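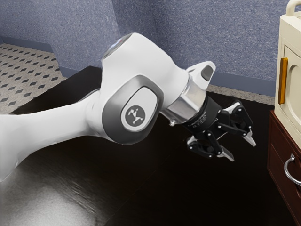
A white robot arm over a dark tabletop. Computer image.

Print this page | E-mail this page

How Does a Question Get on the Ballot?

When grown-ups vote, they usually pick people. They choose a mayor, a governor or a president. But sometimes a ballot also has a question on it, and voters answer yes or no. The question might be about building a new library or changing the hours of a park. It is often called a ballot measure.

Where do these questions come from? Sometimes the city council or the state legislature writes them. In many places, regular people can also put a question on the ballot. To do it, they use a petition.

What is a petition?

A petition is a written request that people sign. Each person who signs is saying, "I think voters should get to decide this." Signing does not mean you have to vote yes later. You can sign a petition and then vote no.

The rules are different in every state, and some states do not let people put questions on the ballot this way at all. Most of the places that allow it follow steps like the ones below.

Step 1: Write it down

Let's look at a town called Murklow, which has 2,000 registered voters. A registered voter is someone who has signed up with the government to vote.

Mererid Rowlands lives in Murklow and wants the town to keep its outdoor swimming pool open through September. The pool closes in August now. She writes a question: "Shall the Town of Murklow keep the Gwilliam Pool open until the last day of September each year?"

In Murklow the question can't be longer than 50 words. The town clerk, Eluned Foulkes, reads it to make sure it is clear and follows the rules. The clerk does not decide if it is a good idea. A clerk is the person who takes care of a town's records and often helps run its elections.

Step 2: Collect signatures

Murklow says a petition needs 505 signatures. Mererid and her neighbors stand outside the grocery store and the post office with clipboards. They start in February. People who sign also print their name and write their address.

Why so many? Printing ballots costs money, and voters need time to read every question. The signatures show that plenty of people care about this one.

Step 3: Check the names

The neighbors turn in some 700 signatures. Why did they get extra? Not every signature counts. The clerk's office checks each one against the list of registered voters. A signature can be crossed out if

- the person is not registered to vote
- the person lives in a different town
- the person signed twice
- the name can't be read

If enough good signatures are left, the question goes on the ballot. If not, the group may get more time, or it may have to start over. That depends on the local rules.

Step 4: Talk about it

Before the election, people on both sides explain what they think. Prys James, who also lives in Murklow, is against the pool question. He says lifeguards cost money and the town should fix its sidewalks first. Mererid says September is still hot and kids need a place to swim after school. They both write letters to the newspaper and speak at a public meeting.

Step 5: Vote

On Election Day, voters mark yes or no. In Murklow, the measure passes if more than half of the people voting on it say yes. Some kinds of measures need more than that. A measure to borrow money, for instance, may need two-thirds in some places.

Can kids sign?

Usually not. Most official petitions can be signed only by registered voters, and you must be 18 to vote in most U.S. elections. Kids can still write to the town council, speak at many public meetings, or make a petition for their own school. A school petition does not put anything on a ballot, but the principal can read it.

Words to know

Ballot: the paper or screen a person uses to vote
Measure: a question that voters decide
Petition: a written request signed by many people
Valid: good under the rules

Written by Cadi Kneath

Print this page | E-mail this page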